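Jokik Simulation Bench
User Manual

Home Overview Installation Scene Set-Up Recording Evaluation Support

Search the manual Enter keyword Go

Section 4. Preparing a Two-Arm Assembly Scene

Last updated: January

4.1 Purpose

This section explains how to load, check and reset the two-arm assembly scene used in the Guthrie study of simulated training episodes. The study asks whether a control policy trained only on simulated episodes improves when the starting position of each part is varied during training. Results can be compared between laboratories only when the scene has been prepared in the same way each time. Operators should complete the whole section before recording any episode that will be counted in a result.

The procedure was drafted by Catherine Cairns and is maintained by Calum Cairns. Requests for changes should be sent through the Support page. Requests received by noon on Thursday are reviewed the same week.

4.2 Before You Begin

Confirm that the Genent physics package is installed and that the license check in Section 2 has been passed. The scene will open without a valid license, but contact forces will not be written to the log.

Confirm also that the project folder contains the scene file, the parts list and the seed file. The seed file fixes the order in which starting positions are drawn. It must not be edited by hand.

4.3 Loading the Scene

1. Open the bench application and select Scene, then Load.

2. Select the assembly scene from the project folder. The room, the table and both arms load first. The parts load last.

3. Wait until the status line reads Ready. Do not press Play while parts are still loading.

4. Select View, then Overview, and confirm that both arms are present and that the work mat lies on the tabletop.

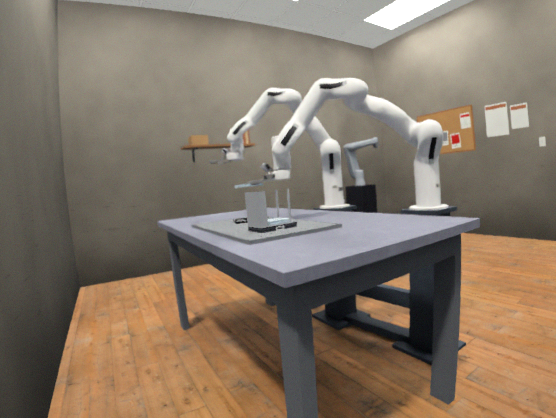

5. Open the Parts panel and compare the entries with the parts list. Any part marked Unresolved must be reloaded before the scene is used.

6. Select each arm in turn and press Home. Both arms should travel to the home pose without touching the table or each other.

7. Save the scene under a new name. The original scene file should remain unchanged for the length of the study.

Note: Wall fittings, flooring and ceiling lights are part of the visual background. They have no effect on contact between the grippers and the parts. They do appear in the camera views supplied to the policy, and should therefore be left at the default setting unless the study plan calls for a different background.

Caution: Do not move an arm pedestal to gain reach. The pedestal positions are stored in the calibration record, and a change to one of them will make all earlier episodes in the same folder unusable for comparison.

4.4 Setting the Starting Positions

The starting position of each part is drawn at random within limits set by the operator. Three settings are available. Fixed places every part at its listed position. Narrow allows a shift of up to 25 millimeters in any direction across the mat. Wide allows a shift of up to 60 millimeters and also permits rotation.

1. Open the Variation panel and choose Fixed, Narrow or Wide.

2. Enter the seed number given in the study plan.

3. Press Preview several times. Each press draws a new layout.

4. Watch for parts that overlap or that extend past the edge of the mat. If either fault appears, stop and report the seed number – do not simply choose another.

5. Press Accept. The panel is then locked until the scene is reset.

Note: Preview layouts are not saved and do not use up entries in the seed file.

4.5 Checking the Grippers and the Mat

Gripper faults account for most rejected episodes. A short check at this stage is worth the time it takes.

1. Select the left arm. Open and close the gripper fully, using the slider in the Arm panel.

2. Repeat for the right arm.

3. Confirm that the fingers move together and stop at the same point.

4. Move each arm over the mat and lower it slowly. The contact light in the panel should stay off until a finger meets a surface.

5. Raise both arms clear of the parts before going on.

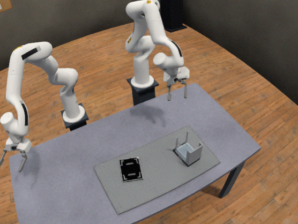 The layout should be given a last review from a raised viewpoint before recording starts. Parts must be separated by enough open mat for a gripper to approach either one without pushing the other. A suitable layout has the black marker tile on one half of the mat and the open white box on the other, with the gripper fingers held above the tabletop. Operators should also confirm that the markings on the tile are sharp at the chosen camera resolution. If they are blurred, raise the resolution in the Camera panel and repeat the review.

Caution: The thin walls of box parts are modeled as separate contact surfaces. A finger that starts an episode inside a wall will be thrown clear at the first time step, and the episode will be rejected.

4.6 Recording and Review

1. Press Record. The counter at the lower right of the window begins to run.

2. Allow the episode to finish without input. Camera changes made during an episode are written to the log and may affect scoring.

3. When the episode ends, mark it as Complete, Failed or Rejected. Use Rejected only for faults in the simulation. A dropped or misplaced part is a failed episode and must be kept.

4. Press Reset and return to Section 4.4 for the next layout.

The reference collection held at Kadosetti contains 1,106 episodes recorded under this procedure. Of these, 29 were marked Rejected and are stored in a separate folder with their logs. They are left out of the reported success rates – the reason for each rejection is given in the study record.

4.7 Closing the Session

Save the session before closing the application. Copy the log folder to the shared drive and confirm that the seed file is included. The calibration record should be exported at the same time, using File, then Export Record. Instructions for comparing a new set of episodes with the reference collection are given in Section 5.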